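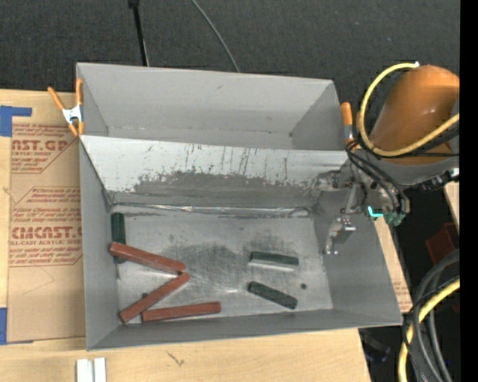

Figure 1. The two-part bin with the red and green blocks in the front compartment and the arm at the right-hand side.

Robotics in Practice
Handout 5: Notes on the visit to Rinton
Issued 10/30/20

These notes go with the demonstration at the Rinton workshop. Read them before the November seminar and bring your own notes from the day with you. If you missed the visit, the section on the task and the section on terms are the ones you need.

The task
The arm has to pick up bar-shaped blocks from one side of a divider and put them down on the other. Long, thin shapes are harder than cubes. A bar has one good direction to grip it from, across its width, and the gripper has to turn to match. Bars also come to rest on top of one another. In Figure 1 one end of a red block lies over a green one, so the order of picking matters: take the green one first and the red one moves as well.

The walls add a second problem. A block lying close to a wall leaves little room for a finger to get down beside it. The bin used at Rinton has walls that lean outwards, which helps a little at the rim and hardly at all at the bottom.

The set-up
The bin stands on a plywood table and the divider runs across it at a slant. Spring clamps are fixed to the rim at both ends of the divider. Staff asked us not to lean on the table, as a small shift in the bin means measuring its position again.

The control software is called Clirus. It chooses a block, plans a path and closes the gripper. A separate program, Barkix, keeps the log of each attempt.

Results quoted on the day
The log stood at 553 attempts when we arrived. Each group watched a run of 20, with a limit of 8 seconds per pick. An attempt was stopped if the limit passed, and it was logged as a miss even if the gripper was already touching a block. Keep this in mind when you compare your figures with those of another group – the stopping rule should be the same for both.

Terms
Grasp: the position and angle of the gripper when it closes.
Clearance: the free space around a block that the fingers need.
Occlusion: one thing hiding part of another from the camera.

For the seminar
Read chapter 5 of the Rainer course book, on contact and friction. Write half a page on which block in Figure 1 you would pick first and from which direction. Sketches are welcome – pencil is fine. Hand the work in at the start of the session.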